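**Ticket:** Replayed demos arrive late at the gasoline sign, then close on air
**Component:** Dornach recorder, Senavov kitchen
**Opened:** Wednesday, July 21, 2021
**Assigned to:** Leonidas Triantafyllou (by himself, with sighing)
**Status:** see bottom

We have nearly 60 demos of the "reach for the gasoline sign" task in the Senavov kitchen. They looked fine while being recorded. The success check says they're fine. Then I replayed them as a sanity check before handing them to Sarantis for training, and in 9 of them the gripper shuts before it gets where it's going, with great confidence, on nothing at all.

I'd like to fix this before the policy learns it. The last policy picked up every bad habit we had and skipped the good ones, and I spent most of a week finding out which of us it had learned to hesitate from. (Me.)

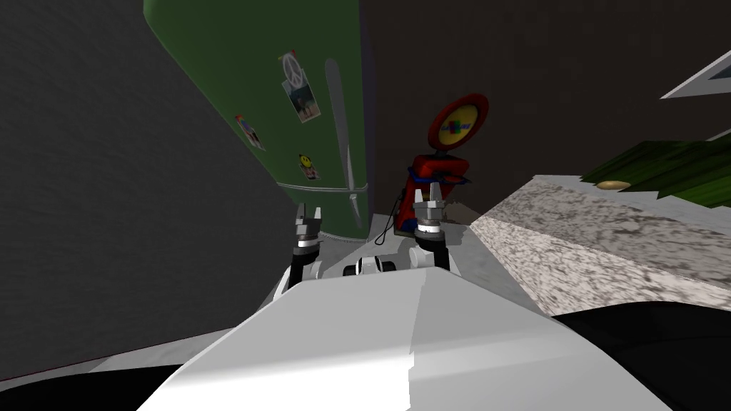

### Steps to reproduce

1. Load the Senavov kitchen with the default layout. Leave the fridge magnets on; they aren't the problem, whatever the old wiki page says.
2. Start both arms with the grippers open.
3. Open any demo from the bad list in Dornach and choose Replay, actions only. Don't use Replay, full state. It just puts everything back where it was, and everybody feels great about it.
4. Watch the right gripper on the way to the sign.

**Expected:** gripper arrives, then closes.
**Got:** gripper closes, then arrives.

### Log

**Morning.** First guess was physics. It's always my first guess, and it has the advantage of being someone else's code. Ran one bad demo 2 times from the same seed and compared joint positions. Identical. So the simulator is doing precisely what it's told, and I've lost my favorite suspect before coffee.

**A bit later.** Second guess was the cables. There's a blue one wrapped around the red body and a thin black one drooping off the side toward the floor, and the black one passes close to the fingers. I figured the fingers were snagging it on the way in and arriving late. Turned off cable collisions and replayed. Still closes early. Turned collisions back on. Please nobody "clean up" that setting; I want the cables solid in the training data, so the policy treats them as something it can bump into.

**Before lunch.** Sorted the bad demos by operator. We have 2 operators on this task, and every bad one belongs to the same person. That person is also the one writing this ticket. I checked the sorting.

**After lunch.** So what do I do differently? I use the old Cekari handset, the one with the stiff trigger. The other desk has the new one. The trigger value goes to Dornach over its own channel, and arm poses go over another. Dornach is meant to line the two up by the time each message was sent. For the old handset there's no send time in the trigger messages, so Dornach quietly fills in a time of its own.

You'd think that would be harmless. It would be, if the arm poses didn't sit in a smoothing buffer first. The live arm follows the smoothed pose, and the live gripper follows the trigger, so on screen I compensate without noticing and squeeze when the fingers look right. In the file, the pose gets stamped *after* the buffer and the trigger gets stamped before it. Replay then plays them back by stamp, and the grip comes in ahead of the arm. With slow approaches you can't tell. With fast ones you get the full comedy.

It also explains why the bad demos are all from late in the session. I was getting quicker at it. I'd been rather proud of that.

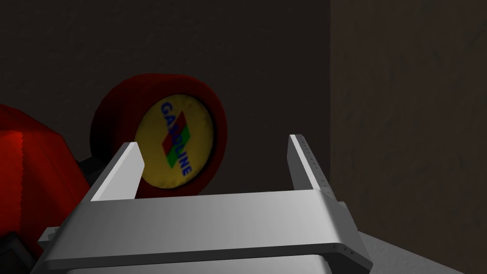
Anyway, the fix has to go in the recorder. I could shift the trigger track in each bad file until the replay looks right, and I did try it on one, and it did look right. But "looks right" is how we got here. Also the slow demos carry the same offset. They pass because there's enough slack at the end to hide it, so patching only the failures would leave us with a set that's half early and half corrected. A learner would have to average those, and I know what it does with averages. It hovers.

**Late afternoon.** Changed Dornach so both channels are stamped when they reach the simulator step that uses them. Whatever the arm and gripper were told to do on a given step is now saved with that step. Nothing in the file depends on the handset's opinion of the time.

Re-recorded a short batch on the old handset, going as fast as I could without looking silly. Replayed actions only. Gripper gets there, gripper closes, success check agrees with my eyes for once.

### What to do with the existing set

- Demos from the old handset, good and bad: move to the `hold` folder. Don't delete. They're a nice test case for the checker.
- Demos from the new handset: keep. They carry real send times, and I compared the tracks against a fresh recording to make sure.
- My share gets recorded again by me, at a normal human speed, which I'm told exists.
- Sarantis job stays paused until the replacement set is in. If it's already picked up the old manifest, kill it.

### Still open

The success check only looks at the final state of the *recorded* run. It never replays anything. So it approved every one of these, cheerfully, and will do the same for the next bug of this kind. I want an actions-only replay to run automatically when a demo is saved, and a demo that fails it should go in its own pile with the reason written down. Separate ticket, linked once I've written it.

Dornach should also complain when a message comes in with no send time. Right now it logs a line at debug level that says `ok`.

I've put tape over the old handset's trigger so it doesn't get used on the other tasks until their recorders are updated. If you need it, take the tape off and read this first.

**Status:** fixed in recorder, re-recording in progress. Leaving the ticket open until the new demos replay clean.

— Leonidas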